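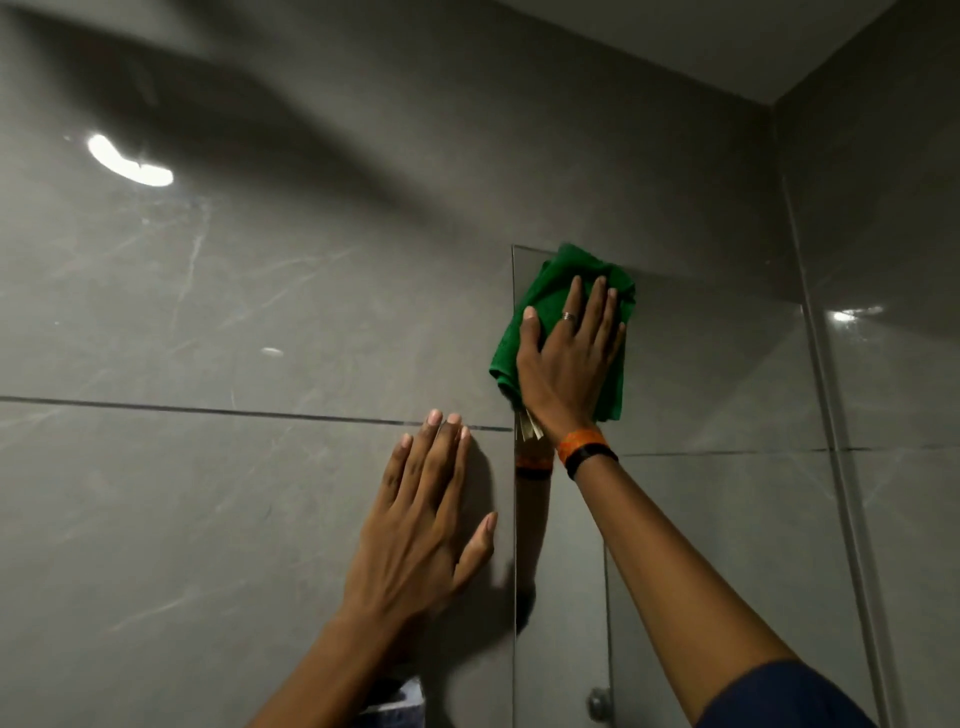

*Glass panel and grey tile, bathroom detail with a green microfibre cloth*

Hi! I'm Harriet Haverford and I look after the guest rooms at Lirkgate, a rambling old place built in 1936 (the bathrooms are a good deal newer, thank goodness). We're looking for two people to join our cleaning crew, and bathrooms are most of the job, so I'll talk about those.

They're all big grey tiles, shower glass and frameless mirrors. Lovely to look at, and they show every smudge! You'll spend a lot of your shift with a microfibre cloth in one hand, getting into the edges where glass meets tile. We do the edges first and the middle after. Gonzalo Toledo does it the other way round and we still argue over it at morning tea.
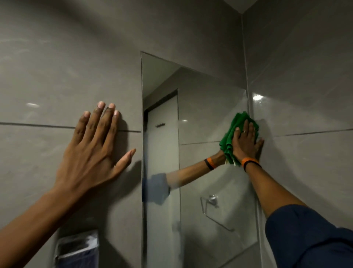
*Working down the edge of the mirror by the corner*

**What you'd be doing**

- shower panels, mirrors and wall tiles
- grout lines, with the soft brush
- checking the soap and wiping down the dispensers
- floors last, walking backwards to the door

Shifts are four hours, mornings only, and the pay is $700 a fortnight to start. There are 14 rooms, shared between the whole crew, so it's steady work but you won't be sprinting. 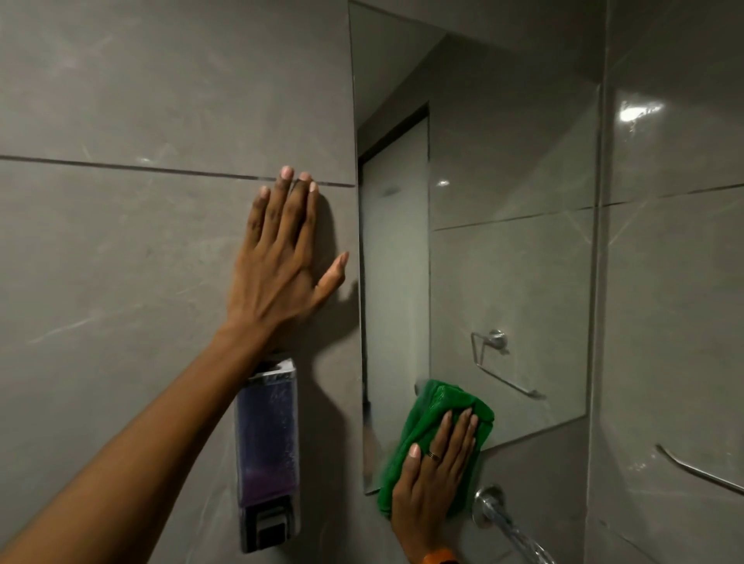 Experience is nice but I'd sooner have someone fussy. If you're the sort who tilts your head to check a mirror for streaks at a friend's place, please write to me! You'll need to be okay with reaching up and bending down a fair bit. Cloths, gloves and work shirts are on us, and Candela Pacheco will show you the ropes for your first week.

Send me a few lines about yourself (no fancy résumé needed) or leave a note at the front desk with Ezequiel Ibarra. Applications close Jan 5, 2020.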